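What Is a Flood Watch?
A page for young readers from the Kendotcombe Office of Emergency Services

A flood watch means that a flood could happen soon. A flood warning means that a flood is happening or is about to happen. The two sound alike, so it helps to learn them early.

The Office measures the Ouellet River at 25 places. When the water rises quickly, staff send a message to more than 400 homes in Womholm, the lowest part of town. Schools receive the same message.

If your family hears a flood warning, go with an adult to higher ground. Do not walk or play in moving water – even shallow water can knock a person down. Keep away from storm drains and ditches.

Families should keep a kit ready with drinking water, a flashlight and warm clothes. You may pack one small toy or book of your own. 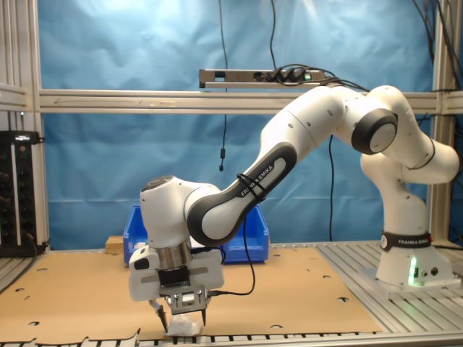

A robotic arm above a sheet of cardboard.

Classes may visit the Stondeck Learning Room on Thursday mornings. Each visit is limited to 30 students. Teachers should call the Office to reserve a place.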